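Does 472 demos from handheld grippers really get you a policy that works on a new table?

Posted by tallowbench

I keep seeing the Clesis result passed around: 472 demonstrations, all collected with handheld grippers, and supposedly the policy picks up bottles in kitchens it never saw. I've read it twice and I'm not convinced. The test was 30 trials per site. Has anyone repeated this outside their own lab?

Kilian Zaugg

We tried at Clundcombe in September. On tables that looked like our training tables we got close to their number. Move to a bare desk with a window behind it and we lost around 42 percent of the grasps. I wouldn't call that generalizing.

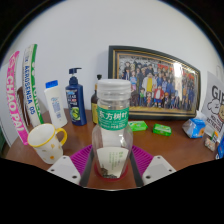 My problem with the paper is what counts as a "new" place. Changing the room doesn't tell you much if the target is always upright, close to the camera and already lined up with the fingers. A clear bottle is a fair choice because you see the table and whatever else is behind it through the plastic, and a pump bottle or a mug with a handle off to the side makes decent clutter. But none of it is in the way of the grasp. I'd want trials that start well off to one side, with the mug handle blocking one finger, and I'd want the failures listed by cause. They give one success rate and leave it there.

Also check the appendix. Only 7 people collected everything, so the policy may just be copying how those people like to approach a bottle.

zoubi_owner

Works fine for me with the Stistari weights. Did you calibrate the gripper width?

Kilian Zaugg

Yes, before every session. How many trials did you run, and on whose table?

pm_orrin

Read the second table in the paper, it's all in there.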